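4.2 Laying out the shapes on the board
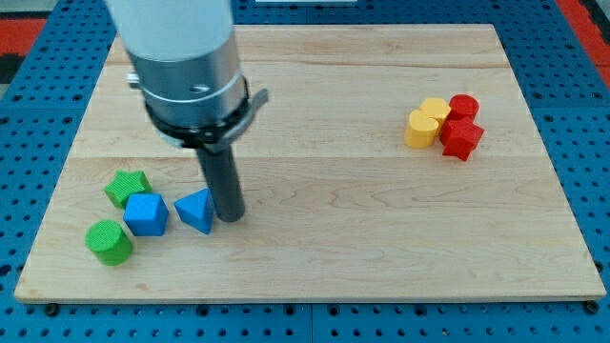
Before you begin, please read the whole section one time. The layout is not difficult, but the order of the steps is important for the later exercises in chapter 5.

You need the wooden board, the bag of shapes from the Kirier sorting set, and a soft dry cloth.

1. Put the board on a flat table. If the table is smooth, lay the thin rubber mat (part 123) under it.

2. Wipe the board along the grain. Small dust makes the shapes slide when they are touched.

3. Look for the seam between the planks. Turn the board so that the seam is on the far side from you.

4. Take from the bag one star, one cube, one triangle and one cylinder. For the first layout, use green for the star and the cylinder, and blue for the cube and the triangle.

5. Place the star first, on the left part of the board and farthest from you. It lies flat, with the five points visible from above.

6. Place the cube in front of the star and a little to the right. Turn it so that one corner comes toward you.

7. Place the triangle to the right of the cube, also with a point toward you.

8. Place the cylinder last, in front of the cube. It must stand upright.

Note: The shapes should be close together, as one group. Keep the right part of the board free of shapes - you will need it in section 4.3.

Note: In the February edition of this guide, the cylinder was placed before the cube. Both ways are allowed, but the score sheet (form 454) follows the new order.

Caution: Do not wash the board under water. The planks can bend and the seam can open. For a stain, use a damp cloth and let the board dry flat for 14 hours.

Caution: Do not press the shapes with a sharp object. Marks on the surface will stay.

If a shape is missing, write to In-ho Jang at the Aradska parts desk and give the color and the form. Spare shapes are sent in packs of 2.

Text revised 4 March 2024.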